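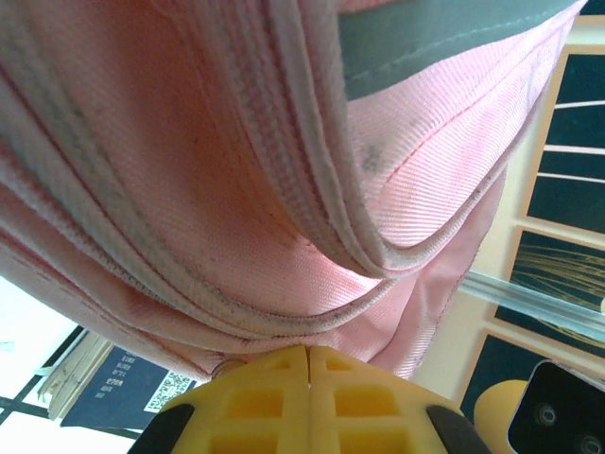

A reader at Dorkcombe writes that the zip on her fabric bag catches whenever the bag is packed before it is laid flat, and asks whether section 12 should come first. It should not, but step 2 below now covers the point.

Search this guide Enter a word or part number Go

Last updated 8/7/24

13. Cleaning and closing fabric bags with zips

These steps apply to woven-fabric bags in the Ovton range, with one or two zips.

1. Empty the bag, including any inner pockets.
2. Lay it on a flat table and smooth out deep folds along each zip.
3. Open every zip fully. Brush the tape and seams with a dry, soft brush.
4. Mix 12 ml of mild liquid soap into 260 ml of lukewarm water.
5. Dab grey marks with a damp white cloth. Work from the outside of the mark inwards.
6. Wipe with clean water and leave the bag open until dry.
7. Close each zip slowly, holding the fabric taut behind the slider.

Note: Pale pink and other light fabrics show grime first along the zip tape. Repeat step 5 if needed.

Note: Keep books and papers off the table during steps 4 to 6.

CAUTION: Do not use bleach. Do not iron over the zip or the stitching.

CAUTION: Do not force a slider that has caught on a fold. Move it back, free the fabric and try again.

For replacement sliders, see page 141.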